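Search this blog
Search

Wrist cam, round two: Grilleo vs Plamer

Quick one before tea because I said I'd write this up in December and, well. Still got both grippers out, desk is a tip, typing with one hand on a cold mug.

So. Two grippers on the same arm, same wrist mount, same little camera. The Grilleo, which I've had ages, and the Plamer, which I bought second hand with a cable missing. Controller is the Grallel box for both. Tried to keep everything else the same, mostly managed it.

What I wanted to know: which one leaves enough of the picture free for the camera to be any use. Grip strength I don't much care about. I'm picking up cardboard and pens, not bricks.

Plamer first. Nice quick close, quiet, feels properly made. But the fingers are wide and they splay out when open, so at full stretch the wrist camera gets two fat blurs on either side and a slot down the middle. Closing it halfway helps. Then you have to open it again to grab anything, and you're back to the slot. Tried tilting the camera mount 24 degrees, which fixed the fingers and lost me the tabletop. Tilted it back. Swore a bit.

Grilleo is slower and whines. The fingers come in towards each other at the tips and sit low in the view, so there's a decent stretch above them to look at. I'd forgotten how much I liked that. For the background I just used what was to hand: leafy black and white stuff, brown marble with white veins, the two coloured panels, laptop. Busy on purpose. Plain white table tells you nothing about how a camera copes.
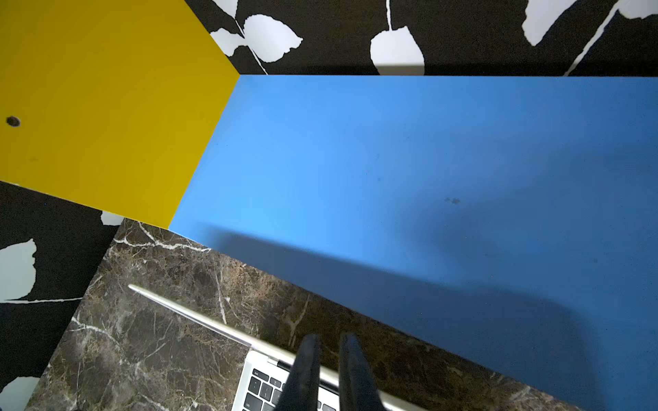

Things I changed, in order

1. Exposure. Auto was hopeless, black fingers make it panic and everything else goes milky. Locked it by hand. Five minute job, should of done it months ago.

2. Speed. Dropped the arm to 70 per cent of the Grallel default. Less wobble when it stops. The default is daft for a light arm on a desk clamp.

3. Focus. Set it for just past the fingertips and left it. Black fingers against dark marble is still the hard bit, the edge finding loses the tips and goes after the white veins instead. A strip of pale tape on each finger might sort that. Not tried yet.

4. Cable. Rerouted it up the outside of the forearm, 3 cable ties. It was tugging the mount round every time the wrist rolled and I'd been blaming the calibration for weeks. Weeks!

Logged 3000 images with each gripper and ran the same corner finder over both lots. Haven't tidied the numbers so I'm not posting them, but the Grilleo lot is clearly better and I don't think tidying will chnage that.

Keeping the Plamer for the bench job where there's a fixed camera overhead, it'll be fine there. Grilleo stays on the wrist, whine and all.

If anyone has a finger drawing for the Plamer that's narrower at the tip, please shout. I had a go myself and it snapped.

Right, tea.

Posted by Pattinasarany
3 comments
Share this post

Recent posts
Grallel controller: the firmware update that ate my presets
Desk clamps, again
Second hand Plamer, first look
Cheap wrist mounts and why mine droops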